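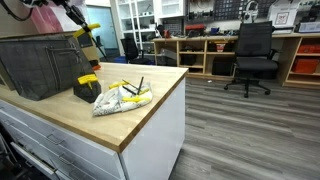
1/ Cartridge upgrades: a thread for anyone about to put the Privelik 112 on a deck that cost less than the stylus

2/ I keep getting asked about this one. It's a moving magnet cartridge, it sells for £797, and the maker says it will "unlock" any turntable. I had one on loan for 21 days. Mine wasn't locked to begin with, as far as I could tell.

3/ For the record, my deck is an old Du Plessis belt drive, stock arm, felt mat, into a Bralitberg phono stage. Decent and dull. I know how it sounds because I've owned it far too long.

4/ First evening: yes, more treble. Cymbals had an edge I hadn't heard before. I was ready to be impressed for a side and a half, then I checked the output level and it was louder than my old cartridge. Louder nearly always wins.

5/ So I matched the volume and got Yaqin Tan to swap the arms' headshells while I sat facing the bookcase. I picked the Privelik a bit more often than not. I wouldn't put money on that result, and certainly not £797.

6/ Where it did do better was the last track on a side. Less spit on the S sounds, piano a bit steadier. Fair play. But a fine line stylus does that, and you can get one of those for £71 if your cartridge body takes it.

7/ Alignment. The printed protractor in the box disagreed with my own by enough to hear. I went with mine. If you follow theirs and think the thing sounds thin, try again before you blame your speakers.

8/ Maarten Coppens replied to my last thread saying these need more than 112 hours to run in. Maybe. I'd like to see someone measure it. My own view is that the ears do most of the running in – funny how it always ends after the return period.

9/ Also tried it on Lingyun Cao's Traltgate, a far heavier deck with a proper arm. Better there, no argument. Bass stopped wandering. But her usual cartridge sounded good on that too, so what did we learn about the Privelik?

10/ A few of you asked about the wooden body version. Haven't heard it. It costs more and weighs more, so check your counterweight goes back far enough. Bjartur Snorradóttir found hers didn't and had to order another.

11/ What I'd do with a mid-price deck: clean the records, set the tracking force with a cheap digital scale, fit a better stylus to the body you've got. Live with it until May. Then see if you still want to spend.

12/ The loan one has gone back. Old cartridge is on again and I'm playing the same records. Will do phono stages next if I can borrow a couple.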